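Winter coat math

1/19/25

3 comments

OK quick one, I have to leave in twenty minutes and the car is still under snow.

I've been trying to get through this winter without buying a new coat. Mostly stubbornness. The old Zima has been to Vollora twice, to my sister's wedding (outdoors, in July, in the mountains, long story) and through one very bad bus breakdown. Zipper sticks. Left pocket has a hole that eats coins and one time a whole lip balm.

So I went looking at what a new one costs. 295 dollars. For the plain one! The one with the nicer hood was more and I closed the tab. Then I found a Zoditz marked down to 162 and sat there for an entire evening with it in the cart, got up, made toast, came back, sold out in my size. Of course.

Vinh Triệu says I should just get the zipper replaced. He took his to Dimaculangan, the alterations place next to the bakery, and paid 90 for a new zipper and a patched lining. Which felt like a lot for a zipper until I looked at the cart prices again. He's been wearing it every day since and is pretty smug about it.

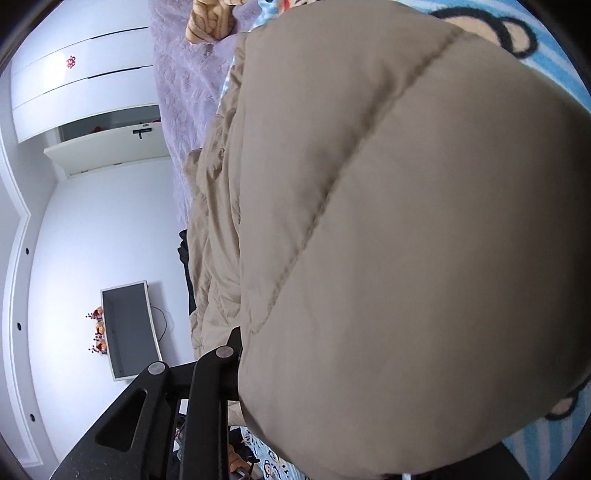

Puffy beige, up close.

Anyway. Washing. I got so many emails after the last post so here is what I do, take it or leave it. Cold water, gentle cycle, half the soap you think. Zip everything up first. Two extra rinses becuase soap left in the filling makes it go flat. Dryer on low with tennis balls — clean ones, please — and stop every half hour to pull the clumps apart with your fingers. Takes forever. Mine took most of a Netflix season.

Don't iron it. I know someone who ironed it.

Storage, I'm bad at this. Supposed to hang it somewhere dry with room around it. I stuff mine in the hall closet under the vacuum and then complain in the fall. Working on it.

Also the blog passed 4,000 visits last month?? Mostly people looking for the soup recipe I think, but hi. Soup people, the lentil one is coming, I lost the card I wrote it on and have to make it agian from memory.

Calling the zipper place tomorrow. Going to go dig out the car now.

Share this post
12 shares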